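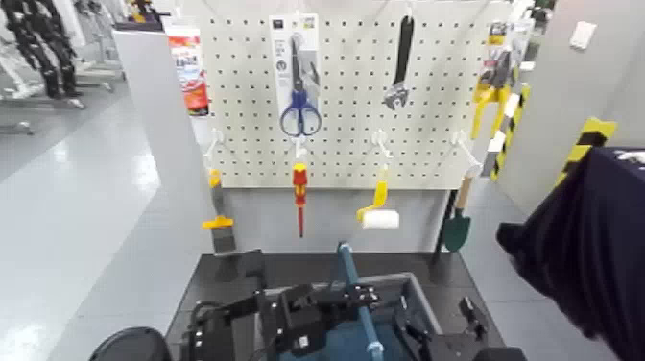
The Pegboard Rules, Second Go

Those of you who opened the first draft of our house rules for robot shelf work will remember it ran to 47 clauses and had an appendix on the correct storage of the appendix. Thank you for your comments. Several were even about the rules.

The trouble with the old draft was that it had been written at a desk. It was very strong on what to do if a robot met a forklift, which in a mock shop aisle with a pegboard and a basket is a fairly remote worry. On the question of what to do when a trowel comes off its hook and heads for somebody's shoe, it said "see local guidance". We are the local guidance. So the Welum working group went away, crossed out most of it, and came back with two pages.

The biggest change is to what we call the reach line. Under the old rules a person could step inside the yellow and black markings whenever the arms were "not in active use", a phrase that meant something different to everyone who read it. An arm that has stopped to work out where the screwdriver is looks exactly like an arm that has finished for the day. From now on there are two states, powered and not powered, and you ask before you cross the line in the first one. You ask out loud. Nodding meaningfully at the operator doesn't count, and neither does a thumbs up from behind the partition.

If the job really does need a person close in, they are named on the run sheet beforehand, and they stay where the operator can see them. One person, one stop button within reach, and no lanyards. The lanyard rule has been in every version since the first and is still the one most often broken, mainly by people wearing the lanyard that says they've read the rules.

Next, speed. The limit for any arm working among hung goods is now 800 millimetres a minute until the first full cycle has gone through cleanly. Yes, that is slow. The Jokon trial kept a tally of dropped items over 1137 picks, and the drops were heavily bunched in the first few minutes after setting up, when everybody was keen and the hooks hadn't been checked. You may raise the limit after that, as long as you write down that you did. "Turned it up a bit" is not a speed.

Then there is the matter of stock. We use real shop goods, in their real packaging, and we'd like to carry on doing so. Cards bend, straps dangle, and things hang at angles that no drawing ever allowed for, and all of that is worth having. But blades and points get looked at before every session: scissors firmly on their card, scrapers on a hook they can't be flicked off, nothing sharp at face height on the side where people stand. Anything that has hit the floor goes in the check tray before it goes back on the board. It doesn't go back on the board because you gave it a wipe.
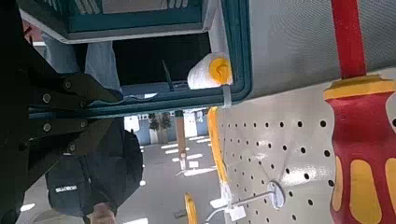 Handing Things Over

This section is new, and it is short. Nobody takes an item out of a closed gripper by pulling. If the jaws won't let go, the operator opens them. If the operator can't open them, power off, and then you may have your item back. The Unnithan site has been doing it this way since January and reports fewer scraped knuckles and a good deal less swearing.

Baskets and cases also get a line to themselves. Before either gripper goes near one, check that the handles are where the run sheet says they will be. A handle left standing up is a perfectly normal thing for a handle to do, and it is also what a finger joint likes best in all the world.

The draft is open for comments until the end of the month. Please send them by clause number, and please don't send them as a photo of your handwriting.
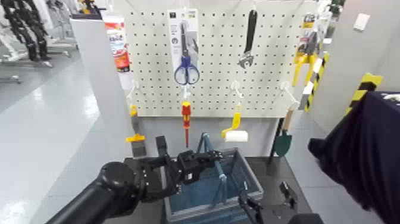 Kokitz has already replied, saying that the reach line rule is fine on paper but that asking out loud is hopeless in a room with the fans going, and could we please settle on a light instead. The working group is looking at lights. Until it picks one, shout.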